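How to Stack Plates So You Can Get One Out Again

Most people believe they know how to stack plates. Most people also own a plate with a chip in it that they keep turning toward the wall when company comes. I have been both of these people, sometimes in the same evening.

This guide covers everyday round plates: the ones you eat eggs off, in whatever colors survived your last move. It won't help you with square plates. Square plates are a decision you made and will have to live with.

What you need

A clear, flat table, or a stretch of counter that isn't currently a mail center
Your plates, washed
A dish towel
Something thin and soft to go between the good ones (paper towel is fine)
A shelf that is stronger than you think it needs to be

Step 1. Clear the table first

All of it. The salt, the keys, the coupon from the Jakdale Home Barn that ran out in June. Stacking plates around other objects is how you end up setting a dinner plate down on a teaspoon, and a plate that lands on a teaspoon makes a sound you'll remember.

Wipe the table down while you can get at it. Grit is the real enemy here. A grain of sand between two plates will draw a little gray circle on the bottom one every time somebody rotates the top one, and somebody always does.

Step 2. Dry the foot

Turn each plate over. Nearly every plate has a foot, the raised ring it stands on, and nearly every foot holds a bit of dishwater well after the rest looks bone dry. Run the towel around it once. Stack them wet and they will grip each other like old friends at an airport, and you'll be prying at them over breakfast.

While you have the plate upside down, feel the ring with a fingertip. If it's scratchy, that plate goes on the bottom of the pile, where it can only bully the shelf. My Stinisow plates, which I otherwise love, have feet like a nail file.

Step 3. Spread them out and sort by size

Lay the plates flat with some space between them. You are looking for diameter first and depth second. Color comes a distant third, whatever your sister's kitchen looks like. Plates that seem identical in the cupboard often turn out to be a finger's width apart once they're side by side, and the wider one always belongs underneath.

Depth matters more than people expect. A plate with a steep rim won't nest in a shallow one. It perches. Perched plates are fine until a truck goes by.

A mint-green plate in each view, in the last one stacked on a white plate:

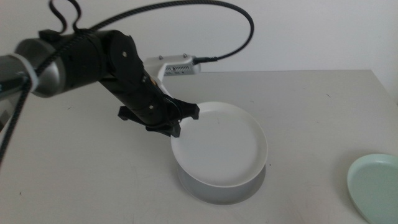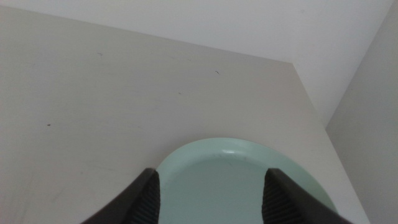
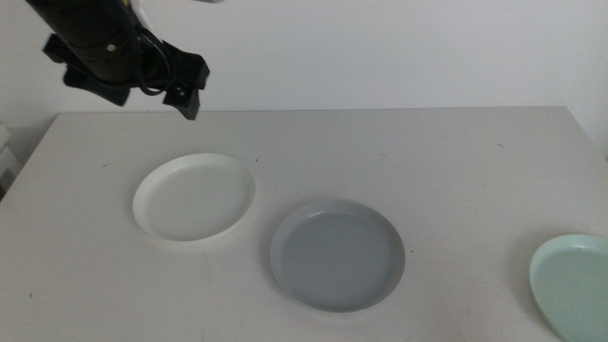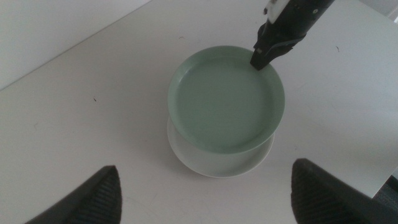

Step 4. Lower, then let go

Hold the plate by opposite sides of the rim, fingers underneath, thumbs on the edge. Bring it down level until the foot meets the plate below, and only then take your hands away. If you set one side down first and let the other side drop, you've invented the chip.

One plate at a time. I know you can carry six. Your forearm is very impressive. The problem is that you can't see the bottom of the fourth plate, and the fourth plate is the one with the fork stuck to it.

Step 5. Center it

Crouch until the pile is at eye level and look at the sides. A stack that's a little off center is stable when it's two plates high. Keep adding to it in the same direction, though, and you've built a staircase. Nudge the top plate with both palms until the rims line up, and lift it if it doesn't want to slide. Dragging is what puts those pencil-looking marks on the glaze. (If you already have them, a paste of baking soda and water takes most of them off. So does buying darker plates.)

Step 6. Pad the ones you'd miss

Everyday plates can sit directly on each other. Anything with a metallic edge, a hand-painted pattern or a tragic family story gets a paper towel in between. Felt dividers are nicer, and they cost more than some of my plates.

Step 7. Stop at eight

My limit is 8 dinner plates to a pile. You can go higher, and the plates may well be fine, but you will not be able to lift the top half to reach the bottom half without saying something the kids will repeat.

Weight is the other reason. My plates come in at 500 grams each on the kitchen scale, which makes a full pile four kilos sitting on a footprint the size of a foot ring. The particleboard shelf in our first Collatthorpe apartment had opinions about that. It expressed them at two in the morning.

Step 8. Put it away low

Heavy piles belong between your hip and your shoulder. Carry the stack against your body with a hand flat underneath, open the cupboard before you pick anything up, and slide the pile in far enough that the door closes without touching it – the number of people who use the cupboard door to push the plates back is higher than it should be. I was one until we moved the hinges.

If the plates stick anyway

Don't twist hard and don't reach for a butter knife. Dribble warm water with a drop of dish soap around the seam, wait a few minutes, and rock the top plate gently. If they still won't part, leave them in a basin of warm water and go do something else. Mine usually let go while I'm out of the room.

Next up in the cupboard series: bowls, including the Zakaria ones that don't nest with anything, not even each other.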